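Trajektorien driften beim Zusammenführen beider Greifer

Fuletti, 19. April 2018

Ich lese zwei Handgreifer mit Markerwürfeln über Jamach ein. Einzeln passt jede Spur, zusammen laufen sie um 19 mm auseinander.

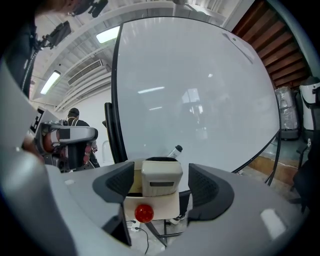 Die Kalibrierung ist vom März, seitdem wurde nur der Filter im Planer neu eingestellt. Der Fehler beginnt immer bei Sample 2684. Woran kann das liegen?

Grinthorpe

Klingt nach Zeitstempeln. Jamach nimmt die Ankunftszeit, wenn im Header nichts steht -- dann verschiebt sich die zweite Spur, sobald der Puffer voll ist.
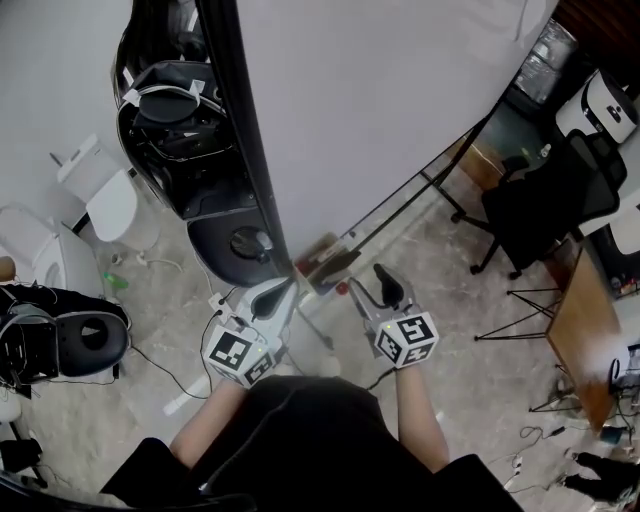 Muss ich dafür neu aufnehmen?

Es reicht, die Rohdaten mit use_header_time=1 noch einmal abzuspielen, sofern die Gerätezeit mitgeschrieben wurde.

Caputo

Hatte ich auch mal. Neu installiert, dann ging es.

Fuletti

Gerätezeit war drin, der Versatz liegt jetzt unter 2 mm.
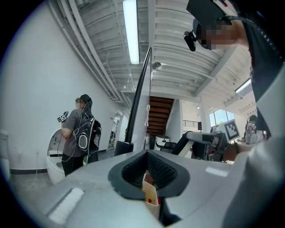 Die Puffergröße habe ich zusätzlich auf 8 gesetzt, den Filter lasse ich vorerst so.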